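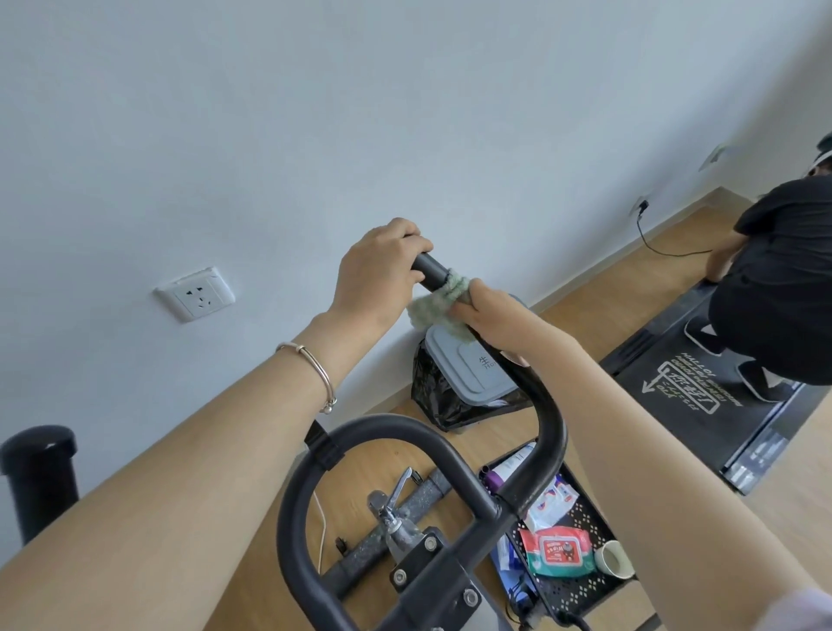
November
Posted by Humaira Orakzai, Facilities Office, Standine Residences
2 replies | 0 shares

To all members of the Standine fitness room list:

Thank you to those who wrote in response to the cleaning notice. The question below was raised by more than one resident, and the answer is being sent to the full list.

On the afternoon of the last service, Shoaib Abbasi wrote:

> Dear Ms. Orakzai,
> The notice asks us to wipe the equipment after use. Does this mean the seats and pads only, or the handles and frames as well? I have also seen spray applied directly to the bench, and I would like to know whether this is permitted.
> Regards,
> Shoaib Abbasi, Unit 1022

Members are asked to wipe every surface they have touched. This includes handles, grips and adjustment knobs as well as pads. Curved handles should be wiped along their full length, with attention to the underside, where hand lotion and sweat collect.

Spray should not be applied directly to any equipment. Please dampen the cloth, wring it out well and then wipe. Liquid that enters the seams of a pad or the threads of a locking knob is difficult to remove.

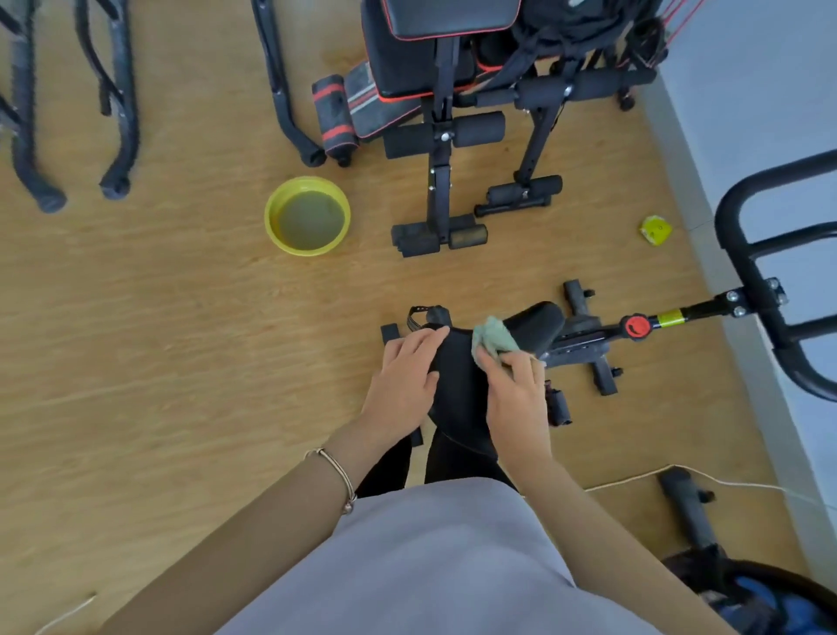 Wash water must be changed as soon as it becomes cloudy. It is to be emptied into the utility sink and never into the drinking fountain. Cloths are to be rinsed, wrung out and hung on the rail inside the supply closet. Used disposable wipes belong in the lined bin.

Smaller machines may be moved to open floor for cleaning, provided that they are returned to their usual position and that walkways are kept clear. Members should not loosen bolts or remove any part. Loose pads, worn straps and stiff levers should be reported to Ehsan Talpur at extension 4000, with the name of the machine.

An order for 200 replacement cloths has been placed with Kurketti. Until it arrives, please return cloths to the closet promptly.

Further questions may be sent to this list.

Humaira Orakzai
Facilities Office
Standine Residences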